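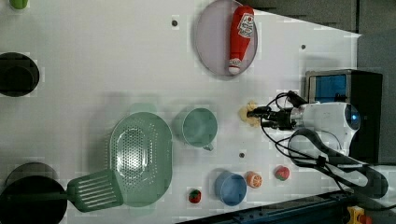

Sirdale Toy Library: Frequently Asked Questions

Last updated 2 February 2022

Who can join?
Any household in Sirdale or Tetinby with a child under nine. Grandparents and licensed home daycares can join too, even if the children live somewhere else. You don't need a library card from the town library. We are a separate organization and our systems don't talk to each other.

What does it cost?
Membership is $14 a year per household. Home daycares pay the same fee but may borrow more at one time. If the fee is a problem, tell whoever is at the desk and it will be waived. There is no form for this and we won't ask for proof.

How many things can I borrow?
Households can have five items out at once. Daycares can have 14. A set counts as one item, so a play kitchen set with all of its pans and pretend food is one item, and so is a train set. Puzzles are counted one by one.

How long can I keep them?
Four weeks. You can renew once by phone or at the desk unless another member has put a hold on the item. Ride-on toys and the water table can't be renewed between May and the end of August.

How do I find out what you have?
The printed catalog is in the blue binder at the desk. There is also a list on the website, but it is only updated once a month, so call before driving over for something in particular. Every item has a number on its tag or storage bag. Giving us the number is much quicker than describing the toy, as we have several shape sorters and a lot of farm animals.

Can I reserve something for a birthday party?
Yes, up to two months ahead. The parachute, the tunnel and the large play food crate go out most weekends, so ask early. Party items are due back within four days. They don't count toward your limit.

What happens if a piece is missing?
Please look under the couch and in the car first. Then bring the set back anyway and write the missing piece on the return slip. We hold the set for two weeks in case the piece turns up. Small pieces such as a single play vegetable or a puzzle knob are free to lose. For a piece the toy can't be used without, we charge the cost of a replacement, up to the price of the whole toy. Sheena Haldane handles these charges and can be reached at extension 661.

What if something breaks?
Bring it back broken, with all the parts. Don't glue it. Gonçalo Figueiredo repairs toys for us and he would much prefer a clean break to old glue. We don't charge for ordinary wear.

Do I have to clean toys before returning them?
Yes. Wipe hard plastic with warm water and dish soap, rinse it, and let it dry completely before it goes in the bag. Wooden toys should be wiped with a damp cloth and never soaked. Fabric food and dress-up clothes can go in the washing machine on cold unless the tag says otherwise. Take batteries out of anything that will sit for more than a week. We clean everything again before it goes back on the shelf.

There was illness in our house. What should I do?
Keep the toys until everyone is well. Call us and we'll move the due date. You won't owe anything.

Are the toys safe for babies?
Items with a yellow tag have no small parts and are suitable from birth. A green tag means three and up. Please keep green tag items away from younger brothers and sisters, including the play food sets, where some of the pieces are small. We check recall notices every month and phone members who have a recalled item at home.

Do you take donations?
We take them in October only, when we have space to sort. We can use wooden blocks, complete puzzles, play kitchen items, dolls and toy vehicles. We can't accept stuffed animals, painted toys of unknown age, car seats, or anything with a sealed battery. Please don't leave boxes outside the door.

Where do I park?
Use the lot behind the building, off Saarinen Street. The spaces in front belong to the dentist.

Who do I contact about something else?
Yamuna Venkataraman runs the desk and answers general questions. For daycare accounts, ask for Hugo Ibarra.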